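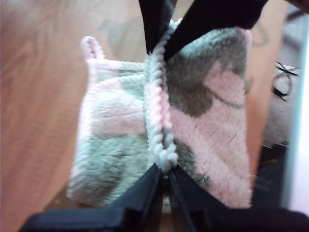

Liesl Auer

Progress report to the Pickering Fund
Kenddale Sewing Workshop, drawstring pouch project
2019-05-04

## Period covered

This report covers the second stage of the grant, from the delivery of the sewing machines to the end of the spring course. It follows the outline agreed with Uriel Rivadeneira and should be read with the budget sheet sent separately.

## Work completed

The workshop has produced 433 finished pouches in the reporting period. All were cut from donated fleece remnants and sewn by participants in the evening and morning groups. Finished pouches are given to the Kenddale hospital visiting service, which passes them to patients for glasses, hearing aid cases and other small belongings.

Fleece was chosen at the start of the project for its softness and because a cut edge does not fray. The pink and gray camouflage pattern has been the most requested by the visiting service. Participants also find it forgiving to work with, as a slightly crooked seam is hard to see against the blotches. The remaining stock of this pattern will be used before any new fabric is accepted.

## Cord and closure

The first-stage report noted complaints about the flat ribbon used as a drawstring, which slipped open. It has been replaced by a thick twisted cord in white and pale pink. The two plied strands grip the fleece better than ribbon, and the cord is easier to hold for people with limited strength in their hands.

Twisted cord has one disadvantage. It unwinds quickly once cut, and each end has to be knotted before it is handled further. Early batches were knotted too close to the end, and 23 pouches were returned for the cord to be replaced. The instruction sheet now asks for a longer tail and a second knot over the first. No returns have been recorded since the sheet was changed.

A small loop of the same cord is included at an upper corner so that the pouch can be hung from a bed rail or hook. The loop was requested by the visiting service and adds little to the sewing time.

## Quality checks

Each pouch is checked for open seams, a secure knot and free movement of the cord. Lint has proved a more persistent problem than expected. Dark fibers from other work cling to the fleece and show clearly on the pink areas; specks can be found even on pouches that are otherwise well made. A separate cutting table has been set aside for light fabrics, and a lint roller has been added to the finishing station. Further improvement is needed here before the next delivery.

## Participation

Two groups met throughout the period, and 8 participants have completed the full course. Three of them have agreed to assist with the beginners' group. Attendance in the morning group was lower than planned, chiefly on account of the changed bus timetable. The starting time has been moved back by half an hour in response.

## Materials and spending

Spending on thread and needles is within the approved amount. Spending on cord is above it, reflecting the change from ribbon. Zendero has offered a lower price on full reels, and we ask the Fund's approval to move the unspent transport allowance to the cord line. Brokik serviced the machines under the existing agreement and found no faults requiring repair.

## Next stage

The workshop will begin a larger pouch, suitable for slippers, once the pattern has been tested by the evening group. The present size will continue alongside it. A sample of the larger pouch will be sent to Mr. Rivadeneira for comment before cutting begins, together with the revised instruction sheet.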